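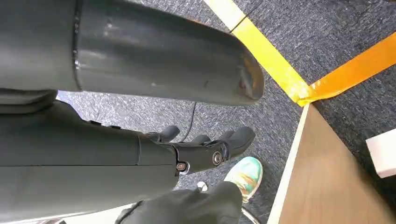

Masking the robot's own hand in the wrist camera

The Vendau planner treats anything in the wrist camera's view as an obstacle, including the robot's own fingers. A self-mask removes them before the obstacle map is built. These steps are for Vendau on the Kerkham controller.

1. Stop the planner and leave the camera node running.

2. Open the hand fully and run vendau mask record. It saves 303 images while the fingers close and open again. Keep people out of reach during this step.

3. Run vendau mask build. Any pixel covered by the hand model at a given finger position is stored against that position.

4. Set mask_margin to 4 pixels. If the fingertips still show up in the map, raise it by one and build again.

5. Set max_age_ms to 67. Joint readings older than this are dropped and the last good mask is used.

6. Restart the planner and check the log for "self mask loaded".

Cables are not part of the hand model. Add them by hand in extra_regions.txt, one region per line.

Dumisani Cele, May 16, 2018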